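The Gauge at Prandport
By Mareike Fuchs
2019-11-03

The tide gauge at Prandport was read by hand until 2009. After that a float and a pressure sensor did the work, and Asmaa Mansour was kept on to compare the two. She was paid for four hours a day. The comparison took less than one.

The procedure was fixed. She unlocked the hut, noted the barometer, and read the staff through the hatch at the top of the hour. She entered the figure in pencil. Then she entered the sensor's figure beside it and subtracted. The difference was normally 2 millimeters or less.

In October the difference began to grow. It went to 5, then 9, always in the same direction. She cleaned the intake. She checked the staff bolts against the brass benchmark on the quay and found no movement. She wrote to the survey office in Usalis, which replied that the sensor had been calibrated and that the staff readings could be disregarded.

She poured her coffee and went through the old books. 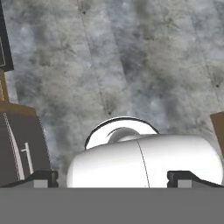

White mug, on its side.

The books had been kept by Živković, her predecessor, for 33 years. His hand was small and upright. Against certain readings he had put a dot, with no key to explain it. She copied the dotted dates onto a separate sheet and set them against the dredging returns from Bromadside. They matched within a day -- every one of them.

The dredger had been back at Bromadside since the end of summer. The quay was settling, and the benchmark was settling with it. The staff was bolted to the quay. The sensor stood on its own pile, driven to rock.

So the office was correct. She read the letter again and filed it.

At the next hour she opened the hatch, took the reading, and subtracted. The difference was 11. She wrote it down and, after it, put a dot.

Last updated: 2 hours after first posting

Related stories
The Lamp Inventory
Notes Toward a Ferry Timetable
Over the Bar at Usalis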